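4.2 Soft furnishings and the household laundry load

The washing machine meters described in Section 3 record how often a machine runs and how much water it draws, but they do not record what is inside the drum. For that we relied on the diaries. Households in Jullville and Rallside logged each load in the Mai form, giving the main item type, the reason for washing, and the program selected. After removal of duplicates and of loads with no item type, 3752 entries remained. The two towns use the same water supplier and have similar hardness values, so no correction for hardness was applied.

Bed linen and clothing behave much as earlier work would suggest. They are washed on a schedule, and the day of the week explains more of the variation than the state of the item does. Blankets and throws follow a different pattern. They have no fixed interval in most households, and the reason given is nearly always a single event: a spill, a pet, an illness, a visit. Loads of this type are therefore hard to predict from household size, which is the main input to the demand model in Section 2.

Event-driven loads also tend to be small. A throw is often washed alone, on a full program, within a day of the event. The metered draw for such a load is close to that of a full mixed load on the older machines in the sample, which do not adjust the fill to the weight. On the newer machines the gap is larger but still less than the manufacturers' load curves would imply — fleece holds a good deal of air when it goes in, and the level sensor seems to respond to this. 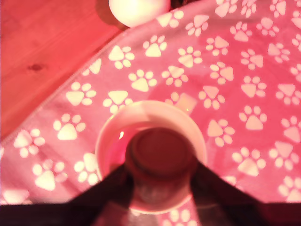
Spill events were coded by the surface under the vessel as well as by the liquid. Hard surfaces (tables, trays, window ledges) account for few laundry loads even when the spill itself was large, since the liquid is wiped up before it reaches a textile. Soft surfaces are the reverse. With a cup standing directly on fleece, as in Figure 3, the base has no rigid support and any pull on the fabric can pass to the cup. The same figure illustrates the coding rule for visibility: the contents, most likely a drink, are dark reddish brown, and the blanket is pink with white paw prints, so a mark would be coded as "high contrast" wherever it fell. High-contrast marks were washed sooner than low-contrast ones in both towns. The difference was larger in Rallside, where more of the households dry their laundry indoors and report putting off loads that are not urgent.

The vessel type was entered as free text and then reduced to 3 classes: open, lidded, and unknown. Open vessels include mugs, cups, bowls, and glasses. Lidded vessels include travel mugs and takeaway cups with the lid in place. Where the diary said only "coffee" the entry was coded as unknown, and these entries were left out of the comparison between classes but kept in the totals. Two coders worked through the full set separately. Most disagreements concerned bowls of soup, which one coder had at first treated as food events.
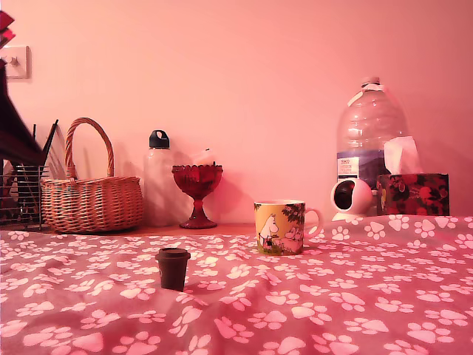 A further source of error is the delay between the event and the entry. Participants were asked to complete the form when the machine was started, yet the time stamps show a cluster of entries on Friday evening, which suggests that part of the week was being filled in from memory. We matched each late entry to the nearest metered cycle and discarded it if no cycle fell within the same day. This step removed more blanket loads than clothing loads. The share of event-driven loads reported here should be read as a lower bound.

Detergent dose was not metered. A subset of households received the Flirnero dosing cap, which limits the dose to a fixed volume, and kept it for up to 17 weeks. Within this subset the number of repeat washes for the same stain did not differ from that in the remaining households. Repeat washes were uncommon overall and do not change the weekly totals, although they do raise the draw attributed to a single spill.

For the demand model, the practical result is that blanket and throw loads should enter as a separate term with its own rate — one that depends on textile area in living rooms and bedrooms and on the presence of pets, and only weakly on the number of occupants. Section 4.3 fits this term to the January meter data and compares the result with the single-rate version of the model.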